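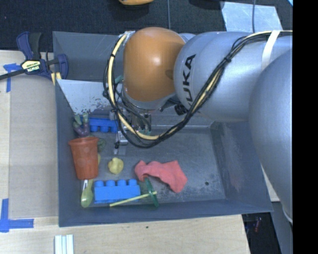

*KUKA arm over a gray bin of small colored things.*

We closed on the Chambi Road place in December, so I can finally write about the search without jinxing it. It took 8 months and we looked at a lot of houses. I kept notes on my phone and most of this comes from those.

We started in Dadstead because that's where we were renting. The prices there had gone past us while we were saving. The one house we could afford backed onto the truck route, and the listing called it "well connected." We stood in the back bedroom for ten minutes and counted 44 trucks. I had been ready to talk myself into it until then.

After that we widened the map to Birnar and Dosham. Birnar has the better downtown, with a bakery and a hardware store that still cuts keys. The lots are narrow and most of the houses have been split into two units at some point and then put back together, so you get odd things like a second front door inside a closet. We made an offer on one of these. The inspection found old wiring on the whole upper floor and the seller wouldn't move on price, so we walked away. That cost us the inspection fee and a couple of weeks of being in a bad mood.

Dosham was my second choice and it's where we ended up. The house is a plain three-bedroom ranch, one bath, with an attached garage and a yard that slopes down to a drainage ditch. The ditch put other buyers off, I think. I asked for the flood history before we wrote the offer and read all of it. The house sits well up the slope and the ditch has never come past the back fence in the years on record. We still priced flood insurance, and it came to $771 for the year. We bought it.

A few things I would do again:

- Visit at night. One street we liked in Birnar had no working streetlights.
- Run every tap at the same time. Our shower drops to a trickle if the kitchen is on, and we knew that going in.
- Ask for the last year of utility bills. The highest month here was $173, which was lower than our rental.

What I would skip is the open houses. We went to far too many. You shuffle through in a line with other couples, everyone whispering, and you come out remembering the candle in the bathroom. The private showings told us a lot more, and our agent never minded setting them up.

I'd also have sorted out the loan paperwork earlier. The lender wanted a letter explaining a deposit from a car I sold, then wanted the same letter again with a signature in a different place. We nearly missed the rate lock over it.

The garage was a bigger deal to me than the kitchen. It's deep enough for the car and a bench along the back wall, and it has its own breaker. The door opener is dead, so I lift it by hand for now. The kitchen has the original cabinets and they can stay until something falls off.

Next up is the gutter on the ditch side, which is holding on by two screws. After that the bathroom fan, and then I need to find out what the extra light switch in the hall does. I've flipped it a lot and haven't found anything yet.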